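3.2 Short-duration kitchen loads

The Sitby feeder serves 22 dwellings, all metered at the service entrance and none at the level of the single outlet. Kitchen loads therefore have to be recovered from the aggregate current. We follow the event-based approach of the Asterau toolchain, with the changes to edge detection described in Section 2.4. A switching event is recorded when the active power moves by more than a fixed threshold between two steady segments, and an on-event is matched to the nearest later off-event of similar size.

Resistive heating appliances are the easiest group to detect and among the hardest to separate from each other. Kettles, toasters, irons and small space heaters all draw current in phase with the voltage and show almost no startup transient. A kettle rated at 2000 W and a space heater on its high setting produce the same step. Duration and time of day carry most of the remaining information. Kettles switch off at the boil, so their run time depends on the amount of water. Toasters run on a timer set by the user, and repeated use in the same household gives run times that cluster tightly — more tightly than for any other class in the February data. 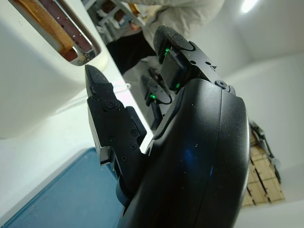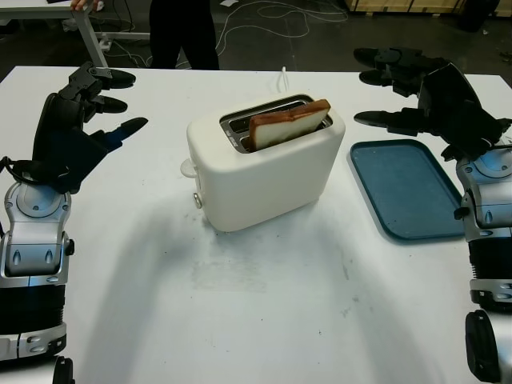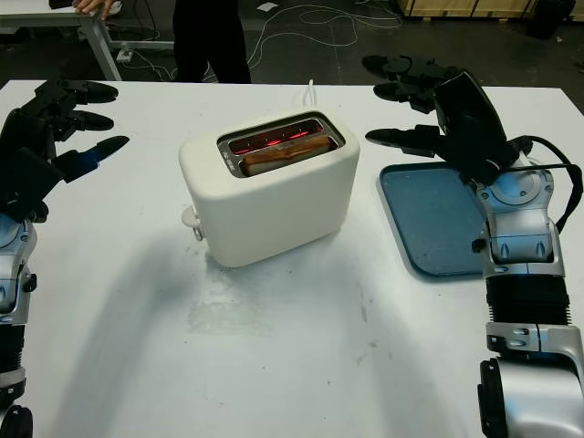 Figure 4. Load class K2, two-slot toaster. Second panel: slice upright in the rear slot. Third panel: slice in the front slot, heating elements glowing in the rear slot.

In many toasters all elements are energized together whatever the number of slices, so power alone says nothing about how much bread is being toasted. We did not attempt to estimate it. Back-to-back cycles were kept as separate events if the gap exceeded 10 s and merged otherwise.

After pairing, 2201 events remained in the short resistive group. Each was assigned to a class by the duration model of Muriithi, fitted separately for each dwelling. Per-dwelling fitting matters here. A pooled model places the boundary between kettle and toaster at a single run time and misassigns events in homes where the kettle is usually filled to the top. Labels for the validation subset were taken from occupant diaries and checked by Trudy Ashby against the raw traces. Diary entries with no matching step in the aggregate were dropped.

Two sources of error remain. Oven thermostats cycle in bursts that can resemble a run of toaster events, particularly late in a bake when the on-periods are short. We suppress these with a rule on the regularity of the off-periods. Voltage variation along the feeder also shifts the apparent power of every resistive load. The Dalo correction, which scales each step by the square of the measured voltage, removes most of this shift and was applied to all dwellings before classification.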